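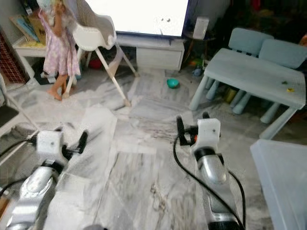 Temps de lecture : 6 minutes

3.2 Mise en place et entretien de la cellule bimanuelle

La plateforme Girnov comporte deux bras montés sur une base commune, chacun terminé par une pince à doigts noirs (figure 1). Les câbles des pinces cheminent à l'extérieur des avant-bras. Ce choix facilite le remplacement mais impose une boucle de mou au niveau du carter blanc : trop courte, elle tire sur le connecteur en fin de rotation du poignet ; trop longue, elle accroche le mobilier.

Figure 1. Les deux bras de la plateforme dans une pièce de séjour à sol en marbre, vus depuis la caméra de tête.

L'étalonnage caméra-pince est refait après chaque transport. L'opérateur amène les deux pinces dans le champ, bras fléchis, puis enregistre 11 poses par bras. Les images floues sont écartées avant le calcul. Sur les sols brillants, l'exposition est fixée manuellement, un écran allumé suffisant à perturber le réglage automatique.

Sur 537 sessions, la panne la plus fréquente a été le desserrage de la vis du carter. La procédure Edet prévoit un contrôle du couple toutes les 700 fermetures. Le jeu des doigts est relevé au même moment ; une dérive impose la dépose de la pince et un nouveau zéro.

Version révisée le 2020-03-11.

Ce site utilise des cookies de mesure d'audience. Accepter | Refuser | Paramétrer

Commentaires (2)

Kayode Chukwu
Le couple est-il contrôlé à froid ? Chez nous, à Numport, l'écart est net après une heure de service.

Osaze Tamuno
Oui, à froid, avant la mise sous tension.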